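Tratus Two-Arm Tabletop Kit
Item 2494 | In stock
Page updated September 10, 2026

I'm Bernice Sowah, and I look after the kits at Jorik. The Tratus is the one I get the most mail about, so I rewrote this page myself (the old one was mostly a parts table, sorry!). You get two arms, two grippers, the front beam they mount on, and all the cabling already tied along the links. What you don't get is the booth or the wood top, and please do ask me about those before you order – we sell both separately under the Mornen name.

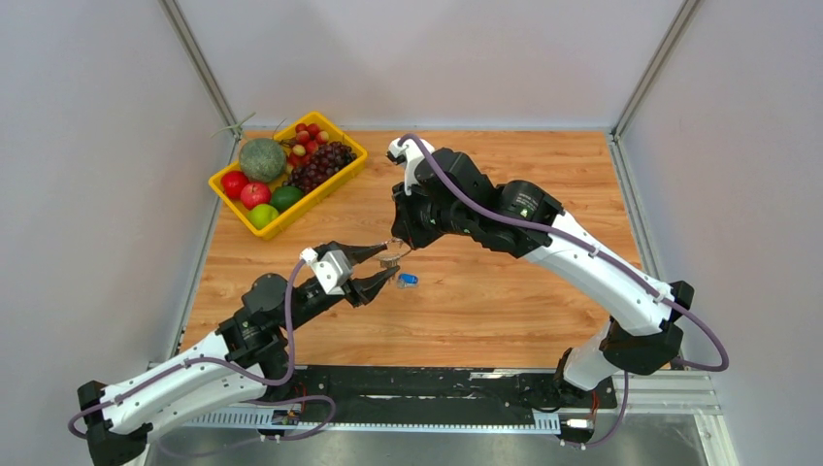
Both grippers in close on a small item, fruit basket left in the back corner.

People ask whether the arms can really work nose to nose like that, and yes, they can! The reach overlaps across the middle of the table, so passing things between hands is fair game. I'd start slow, though. My first week with it I ran everything at the lowest speed and still hit the stop button plenty.

Small, fiddly stuff is where I have the most fun with it. The fingers come to a narrow tip, and keys are my favorite thing to practice on because they swing all over the place.

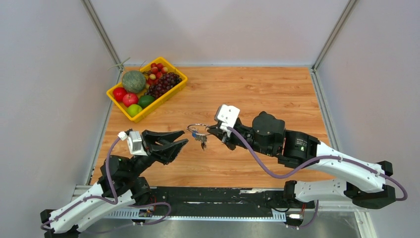 Right arm holding a key ring with a blue tag; left gripper open.

Spare finger sets are $315. The Yeh controller is sold on its own, and you'll need one per kit. Orders placed now ship in December, and if you already own an older Tratus, write to me first, as the beam mounts have changed.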